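# 6 Cable Routing and the Work Cell

Most failures in a shop-built cell begin outside the arm. A hose that is too short limits the wrist; one that is too long catches on the work. This chapter covers the dress pack, the bin, and the floor around them, in the order in which Torunn Solheim and Sverre Fjeld set up the Ruleo cell in a shared workshop.
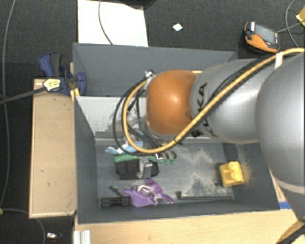 502 | CHAPTER 6

The hose and the black cables travel as one bundle, strapped together upstream of the wrist, with a wide loop left free at the joint. The loop takes up wrist rotation. Its size is set with the wrist turned to each end of its planned travel — never at the rest position alone.

The bin is clamped at its upper edge. Mixed objects of different shapes and colors are used for picking trials, and Section 6.2 gives the method for choosing them.

Floor cables are treated last. Keep the teach pendant within reach of the operator, and route its lead clear of the walking path.

**6.1 Sizing the Loop**

Let *L* be the free length of hose between the last strap and the wrist connector. Measure *L* along the centerline of the hose, with the arm powered down.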